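Lukar kitchen swap returns in July

The Lukar kitchen swap is back in July, with doors open from 11 a.m. Last summer 146 households took part. Pans, bowls and small appliances are welcome – no knives. 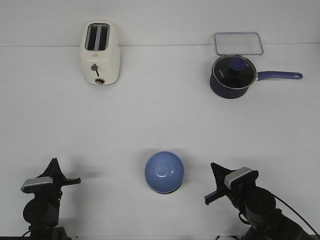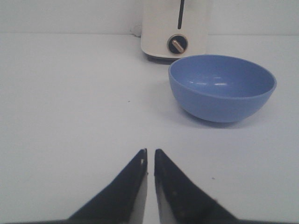 Organizer Hanne Koivisto asks people to keep matching parts together. Too many pots arrived last year without a lid, she said. A saucepan with its glass lid on, like the navy one beside the toaster, can go straight out for swapping. Each household may bring up to three boxes.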